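Handling paper at home: submissions, petitions and ballots

Munutent residents' kit, page 4 of the set. Compiled by Gülizar Yüksel for the Elirholm ward group.

Most of the work in a local campaign is clerical and gets done at a kitchen table. The notes below cover printed petition sheets, written submissions to council and postal ballot material. They assume ordinary household equipment. For rules on who may sign, and on witnessing, see page 2.

Preparing the surface

Clear the table completely before any sheets come out. Wipe it with a barely damp cloth, then a dry one, and leave it for 11 minutes. Timber tops hold moisture in the joins longer than laminate does, and a petition sheet will pick it up along the bottom edge. If the top has been oiled recently, put down butcher's paper. Oil spots go translucent and can't be removed.

Keep drinks on a separate surface. A bench behind you is better than a side table at elbow height.
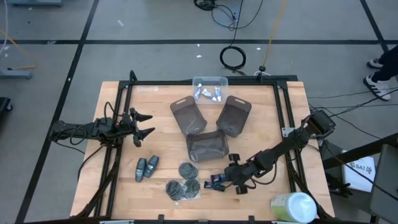
Stack sheets face up in the order received. Square the stack by tapping the long edge first, then the short edge. Do not use rubber bands, which cockle the margins within a week or so and perish in summer. A bulldog clip over a folded strip of card leaves no mark.

Numbering

Number every sheet in the lower right corner, in pencil, before anyone starts checking signatures. Pencil can be corrected if a sheet turns up late. Ink the numbers only when the set is closed.

The Tidelow Road petition ran to 164 sheets, of which 157 were accepted. The seven rejected sheets had all been printed without the request wording at the top. Check the wording on each sheet as you number it. Checking at the end means going through the stack twice.

Drying wet sheets

Sheets collected at a stall in the rain can usually be saved. Separate them while they are still damp, using a butter knife held flat. Lay each one between two plain paper towels and put a chopping board on top. Change the towels after an hour, then again before bed. Do not use an iron on anything signed in gel ink or felt tip. Ballpoint tolerates a cool iron through a tea towel, no steam.

Photocopy a damaged sheet once it is dry and keep the copy behind the original. Council takes the original, even if it looks poor.

Folding and enveloping

A ream is 500 sheets and will make 1000 half-page leaflets. Fold against a steel ruler, crease with the back of a spoon, and work in batches of a size you can hold in one hand. Fold grain matters: test one sheet each way and use the direction that does not crack the toner.

For sealing, a damp kitchen sponge in a saucer is adequate. Wring it hard. Too much water lifts the gum and the flap opens in the post.
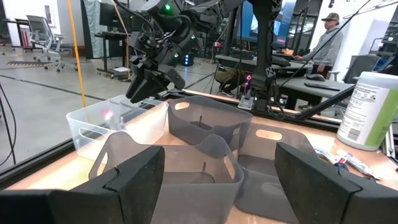
Addresses go on before the contents go in. Writing on a filled envelope embosses the letter inside, and the ballpoint skips at the fold.

Ballots for internal votes

Colour the ballot papers by ward – Elirholm yellow, Nkuna pale green – and avoid dark stock, which hides a faint pencil mark under a kitchen light. Guillotine the papers in small lots. A thick stack creeps under the blade and the last few come out narrow.

Store marked ballots flat in a sealed envelope, signed across the flap by two people. Keep it away from the stove and out of the laundry. The top of a wardrobe is dry enough in most houses.

Retention

Keep pencil tallies with the sheets they refer to. Lodge originals at the counter before 4 pm and ask for a stamped receipt. Cross-cut shred spare copies of anything carrying a home address. Shredded paper from a laser printer can go in the compost in small amounts; glossy leaflets go in the recycling.

Next page: display boards and corflute repairs.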